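Chapter 4
Building an Arm in a Shared Workshop

This chapter follows the Dera arm from bare frame to first pick. The reader is assumed to have finished the wiring exercises in Chapter 3 and to have the use of a bench in a shared workshop. The build was first carried out at Ulletach by Theresia Zaugg, whose parts list is given in Table 4.1. The total cost should not exceed 435 pounds.

Section 4.1 deals with mounting the base. Section 4.2 covers the joints, and Section 4.3 the gripper and its cable. 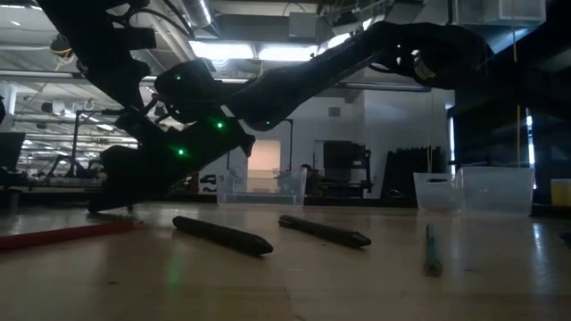 Practice objects should be chosen before the gripper is first closed under power. Long, thin items are a good test, as a small error in the angle of the jaws will cause them to roll or slip. Markers laid on the bench at a slant, with a gap between them, oblige the builder to set the turn of the wrist as well as its position. A green pencil-like object pointing almost straight towards the viewer calls for a different approach again. Each item should be attempted 200 times, and every failed grip entered in the log described in Section 4.4.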